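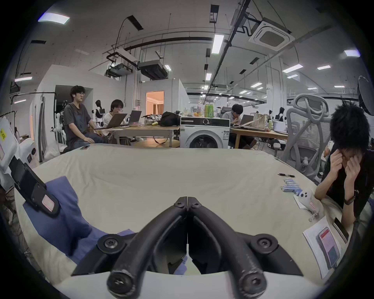 Re: [gripper-users] Curved fingers or flat pads?

On a March evening, a list member wrote:

> We have the Primunar flat pads and keep dropping round things. Has
> anyone tried the Wodeta curved fingers on small parts? Worth the
> swap, or should we just buy softer pads?

Yes, try them! I put both sets through 100 picks each on the same hand-held unit, with a cloth on the table, and I'm really pleased with the curved ones. A pen lying flat used to be my worst item. With the flat pads I got 71 out of 100, and with the curved fingers 94. Batteries are nearly as good, as long as you come in across the row and don't try to pinch the ends.

Plush toys are easy with either set. Phones are where the flat pads still win - the curved tips only touch in two small spots, and a phone lying face-up likes to turn as you lift it. I haven't found a fix. The Dwivedi rubber sleeves helped a bit but they slide down after a while.

One thing to watch: check the tip screws before every session. Mine had backed out a quarter turn by the end of the first set, and I blamed the controller for an hour.

Next up is the Trescombe wrist mount, same items, same cloth. If you have a log from softer pads, please post it - I'd love to compare!

> Also, does the 501 firmware work with both?

It does here, no changes needed.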